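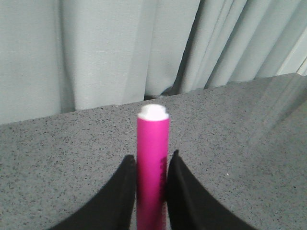 The gripper budget, round two

So I finally sat down with the spreadsheet again. If you read my April post you know I swore I was done spending money on the arm until winter, and if you know me at all you know how long that held up! Pravesh Du Plessis sent me a link to a used controller on a Tuesday night, I made the mistake of opening it, and by midnight I had nine tabs going and a new column called "maybe."

Let me back up a little. What I want out of this setup is pretty modest. Pick up a pen, put it in a cup, don't drop it on the way. My niece Anayeli would like it to sort all her markers by color eventually (she has a lot of markers), but for now one marker is plenty. I've been using a fat pink one because the color stands out against the countertop, and because she was willing to part with it.

The question is what to buy next, and in what order, with 300 dollars. That's the whole pot. It was going to be more but the car needed a tire.

The obvious candidate is new fingers. Mine are black, pointy, and kind of short, and the tips have gotten rough. Prarnell sells a softer pair with replaceable pads, and Ntombi Maluleke swears by hers. She runs two arms off one laptop in her spare bedroom and has strong feelings about pads. Her argument is that everything you do with grip force in software you could have skipped by having a bit of squish at the tip. She may be right. A marker barrel is smooth, and it's round, so if you come in a little off center one finger gets there first and nudges the thing. Then it rolls. Then you're on your knees under the table with a flashlight.

My argument against is that I don't think grip is where I'm losing time. I went back through a bunch of wrist camera pictures over the weekend with a cup of coffee, and what I kept noticing was how I line up. I'm coming down with the marker closer to one finger than the other way more often than I'd like.
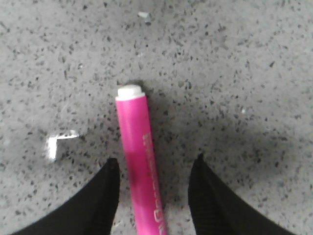

Fingers open, marker a bit nearer the left one. This is the approach I keep fussing over.

You can fix that with money or with patience. Money would be a better wrist camera. The picture I get now is soft, and I can't read the lettering on the barrel, which I don't strictly need, but it tells you something about how much detail there is to work with. Brondby makes a small one with adjustable focus that would eat more than half the budget once you add the bracket and the longer cable. And you always need the longer cable. I have a drawer that proves it.

Patience would be redoing the calibration properly, with the printed sheet taped down flat and the lamp in the same spot every time. Cost: one evening and some tape. I know. I KNOW. Benjamín Herrera told me the same thing months ago and I nodded and bought a different USB hub.

Speaking of lamps - lighting is going on the list, and I never thought I'd be putting line items next to lighting. My counter is speckled gray and it has a shine to it, so it picks up the curtain behind, and then you get these pale streaks across the top that move when I move the arm. Shadows too. A matte mat would take care of most of it. I priced a big roll of gray craft felt and a cutting mat, and the felt wins by a mile, though I worry about the fingertips catching on it. A cheap diffused lamp from Nimri is 20 dollars and I think I'm just going to get it. If it turns out to be useless for the arm I'll read by it.

Then there's the boring stuff, which I always forget and which always ends up costing more than the fun stuff. Spare fuses. A real clamp for the base, because the one I've got now was meant for holding a birdhouse together. A power strip with a switch I can reach without leaning over the arm. Encarnación Ibarra, who used to buy equipment for a packaging line, told me she always set aside a chunk for "things you'll find out on day one" and that she never once had any of it left over. I've started doing the same. It's in the spreadsheet under Encarnación.

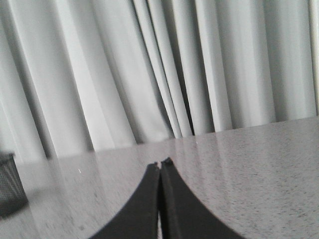 Where the money is going (for now)

First, the lamp and the felt. Cheap, quick, and if the pictures get cleaner I'll have a fairer idea of whether I need a new camera at all.

Second, the clamp and the power strip. No more birdhouse hardware.

Third, the Prarnell fingers, but only the basic set, and only after I've done the calibration evening. Ntombi has offered to let me try hers first if I pay the postage, so that might push this one back a month. I'd like to see how the pads do on a marker and then on something thinner, like a pencil.

The camera waits. So does the controller Pravesh found, which was from a seller called Triltbridge, had no photos of the back, and came with a power supply "probably." I closed the tab. I did bookmark it before I closed it, but I closed it.

If any of you have used felt under an arm, please tell me whether it pills, and what color you went with. I'm leaning dark green.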